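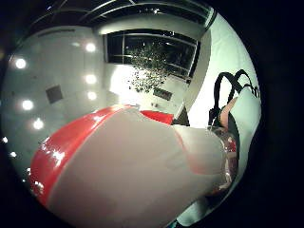 Clurbridge Round Storage Tub with Lid, 51 Quart

Item no. 255-10
Sold by: Arkent Home Supply
Availability: In stock, ships from the Mridha warehouse

Product details

The Clurbridge 51 quart tub is made for dry storage in kitchens, pantries, mud rooms and garages. It holds pet food, bird seed, rice, flour, potting mix, road salt or anything else that comes in a large bag and needs to be kept closed between uses. The lid presses down over the rim and comes off with one hand. There are no latches, hinges or springs.

The wall is one piece with no seam on the inside, so fine powders wipe out without getting caught. The floor of the tub is slightly raised in the center. This keeps the tub from rocking on tile, but it also means the last cup or so of the contents settles in a ring along the outside edge. A flat scoop works better there than a round one.

Two grips are molded in under the rim on opposite sides. They are meant for lifting and short carries. When the tub is full of something dense, such as salt or sand, slide it or use the Vomosmont rolling base (sold separately) instead of carrying it by the grips.

Specifications

Capacity: 51 quarts
Shape: round
Material: polypropylene, BPA free
Lid: press-on, included
Maximum load: 102 pounds
Stackable: yes, empty or full, two high
Nestable: yes, with lid removed
Dishwasher safe: no
Outdoor use: covered areas only
Warranty: 10 years against cracking under normal household use

What is in the box

One tub
One lid
One label sheet

The scoop shown in earlier catalogs is no longer included. It can be ordered as a separate item while supplies last.

Care and cleaning

Wash by hand before first use with warm water and mild dish soap. Rinse and dry fully before filling — water left under the rim can make flour and sugar clump. Do not use scouring pads or powdered cleanser, which dull the finish. For pet food odors, leave a paste of baking soda and water on the inside wall overnight and rinse the next day.

The label sheet uses a removable adhesive. Labels that have been on for more than a year may need a little cooking oil to come off cleanly.

Keep the tub away from stovetops, heaters and dryer vents. The lid can warp if it is left near steady heat, and a warped lid will not seat all the way around. Replacement lids are available under item no. 255-11.

Fit notes

Lids from the older Clurbridge line do not fit this tub. The older rim is narrower. If you are not sure which one you have, look at the underside: current tubs have the item number molded into the floor, and older tubs have a paper sticker or nothing at all.

The rolling base fits the 51 quart tub only. It has four casters, two of them locking, and adds a little under three inches to the height. Measure the shelf above before ordering if the tub goes in a closet.

Shipping and returns

Orders placed before noon on a business day ship the same day. Tubs ordered in pairs are nested and packed in one carton, with the lids flat on top. Check both tubs before throwing the carton away.

Unused tubs may be returned within 51 days of delivery. Please include the lid. Tubs that have held pet food, soil or salt cannot be taken back unless there is a defect in the tub itself.

Related items

Clurbridge replacement lid, round
Vomosmont rolling base
Clurbridge flat scoop
Clurbridge label sheets, pack of 10

Page updated 2021-02-07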